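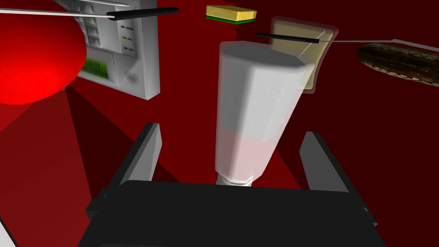

Chapter 7
What a Job Posting Promises

Ask a room of first-year business students what a job posting is for and most will say it tells people about a job. Then hand them a real one and ask what the person hired would do on a Friday afternoon. The room goes quiet. They can tell you that the company is a leader in its field, that the team is passionate, and that the pay is competitive. They can't tell you who the new hire would report to.

This chapter treats the job posting as a claim made by one party to another, and asks how much of the claim can be checked. Earlier chapters dealt with hiring from the inside: budgets, approvals, the writing of a job description. The posting comes after all of that and is often written by someone who took part in none of it.

Consider Hoarau, a maker of skin creams and cough syrups with 200 employees. In September it advertised for a regional sales manager. The posting ran to nine paragraphs. Six were about Hoarau. Two listed what the applicant must have, including "a growth mindset" and "comfort with ambiguity." The last one mentioned, in passing, that the job covered four states and involved travel "as needed." Ludivine Roussel, who took the position, was away from home 100 nights in her first year. Nothing in the posting was false. Whether it was honest is a harder question, and we will come back to it in Section 7.3.

Employers defend this style on the grounds that it works. A warm, broad posting brings in more applicants, and more applicants are supposed to mean a better hire. The first half of that argument is easy to believe. The second half deserves a closer look than it usually gets. When Kulten, a regional pharmacy chain, rewrote its store manager posting in brighter language, it drew more than 2000 applications for a single opening. Two recruiters had to read them. Chelsea Tunstall, one of the pair, later admitted that she stopped after the first 50 that looked reasonable and built her shortlist from those. The other applicants got a form letter thanking them for their interest in the Kulten family.

That word, family, turns up a great deal. So do journey, impact and purpose. Students sometimes ask whether such words do any harm. Perhaps they don't, if everyone reads past them. But space in a posting is limited, and a paragraph about purpose is a paragraph without the shift pattern in it.

We should be as doubtful about the cures on offer. Guvia sells software that scores a posting for "candidate appeal," and its scores go up when adjectives are added. Before accepting a number like that, ask what was measured, over what period, and who was paid to measure it.

Before you read on

Find a current posting for a job you might want. Underline every statement that could be proved wrong by a person who had worked there for a month. Keep the marked copy, as you will need it for the Wisley case at the end of Section 7.2.

7.1 Who writes the posting

In small firms the answer is simple: the owner writes it, usually late and usually by copying the last one.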